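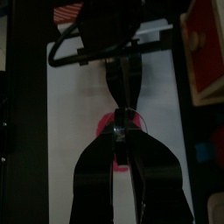
Where do you people keep luggage straps, shoulder straps, and every other orphaned length of black webbing that comes into the house? I have spent most of a Saturday on the hall closet and I'm down to the straps, which have beaten me. The bins are labeled, the boots are paired, the winter coats went upstairs back in February when I was a more motivated person. My current system, if you want to be generous about the word, is a black hanger with a strap hanging from the bar. It has a small metal clip in the middle and two wide lengths spreading out underneath like an upside-down V, and it catches on my sleeve when I reach past. I want something better before I shut the door on this project. I have a Harurholm closet unit, the narrow one, and I don't want to drill into it.

Posted by drawerful, June 10, 2023

hemline_al wrote:

Bin. One bin. Write STRAPS on it and never think about it again. I have been married 32 years and this is the closest thing to wisdom I can offer.

- Alfie Mapplebeck

thinhluc wrote:

A bin is where straps go to become one strap. I did the bin. I went in for the shoulder strap off my camera bag and pulled out a thing the size of a raccoon. It took a whole podcast to get it apart and I still have a buckle that belongs to neither end.

Hanging is the right idea. You've got too much on one hanger or you've got it in the wrong spot. Put the straps at the far end of the rod, behind the stuff you don't wear.

drawerful wrote:

The far end of the rod is where the vacuum lives. The vacuum has seniority.

hemline_al wrote:

Roll each strap, put a rubber band on it, THEN the bin. I assumed that was understood.

thinhluc wrote:

It was not understood, Alfie. You said never think about it again. Rolling is thinking.

anh_o wrote:

Please don't use rubber bands on webbing you care about. I left some on a good bag strap for a couple of summers and they went gummy and left a line I never got out. Velcro ties are fine, or a twist tie if you're cheap like me.

Also, can I ask the question everyone in this forum is too polite to ask? What are the straps for? When I did my closet I had straps for bags I gave away two apartments ago. If you can't name the bag, the strap goes.

drawerful wrote:

I can name some of the bags. I can name one as "the blue one," and I'm fairly sure it went to my sister.

anh_o wrote:

Then mail your sister a strap.

ducphi_garage wrote:

Strong disagree with Ánh. I'm Đức, I'm the guy who keeps things, every thread needs one. A strap with a decent metal clip on it is useful forever. I've used old bag straps to carry a rug, hold a trunk lid down for a very short drive, and hang a garden hose. You throw it out and the following week you're at the store paying for a worse one.

For storage: S-hooks over the rod. No drilling. Clip end up, everything else hangs straight down. I bought a pack of 200 from Dorkanora because the price per hook was good, and I have now used 4.

anh_o wrote:

So you have 196 hooks to store.

ducphi_garage wrote:

They're in a bin.

hemline_al wrote:

Thank you.

mlamrani wrote:

Another vote for hooks, but there's a problem with S-hooks on the Harurholm rod. It's a skinny rod and they slide. Every time you shove the coats over, the hooks go too, and you end up with all of them jammed against the side panel. I put a Drultlow over-door rack on the inside of the door instead. It's the ugliest object in my home and I use it every day.

Check your clearance first. Mine hit the shelf and I had to move the shelf down a notch, which meant emptying the shelf, which is how I came to spend an evening reading old Christmas cards on the floor.

- Moataz

drawerful wrote:

Door clearance is tight but I think it works if I take the umbrella hook off. Does the rack rattle?

mlamrani wrote:

Yes. Felt pads on the bottom corners, and then it rattles less.

thinhluc wrote:

For what it's worth, I'd still keep one hanger for the strap you use the most. One per hanger, clipped around the bar so it can't slither off. It's only when you double them up that they start breeding.

drawerful wrote:

Update, since it's nearly dinner. I took Ánh's rule and Đức's rule and split the difference, so anything with a good clip stays and anything I can't match to a bag goes, and if both apply I put it in a pile and leave the room. The pile is large. The umbrella hook came off with some of the paint. I ordered the Drultlow.

The vacuum hasn't moved.

ducphi_garage wrote:

If you're tossing the pile I'll pay shipping.

anh_o wrote:

Đức, no.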